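Home | Tickets | Knowledge Base | Status | Log in

Ticket 417 – Label printer prints every address twice
Status: Closed, grudgingly
Site: Wunamholm mail room
Software: Akov Shipping Desk
Printer: Arango desktop label printer

Reported problem: Each order produces 2 identical labels. User has been peeling off the spare and sticking it to the side of the cabinet, which now has a great many addresses on it.

8:40 – Restarted printer. Still two labels. Restarted Akov. Still two labels, slightly faster.

9:15 – Copies set to 1 in Akov. Copies set to 1 in the driver. Everyone agrees on 1 except the printer.

10:05 – Swapped the USB cable because the phone script says to. No change.

10:50 – Found a second print queue named Isis, left over from the old server. Akov's "mirror jobs" box was checked, so every label went to both queues, and both queues pointed at the same printer. Unchecked it. One label.

11:20 – User reports labels now start 6 mm too low and lose the zip code. Deleting the old queue took the saved label size with it – my fault. Re-entered size and ran calibration.
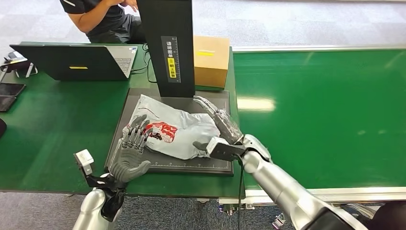
11:45 – Test batch of 300 sent from Akov. No doubles, zip codes intact. Asked user to leave "mirror jobs" alone. User asked what it does. Told them.

Monday – No new complaints. Closing. Cabinet is outside the scope of this ticket.

Related tickets
- Akov freezes on customs form
- Arango printer feeds blank labels
- Old Isis queues: how to remove
- Wunamholm scale reads in ounces only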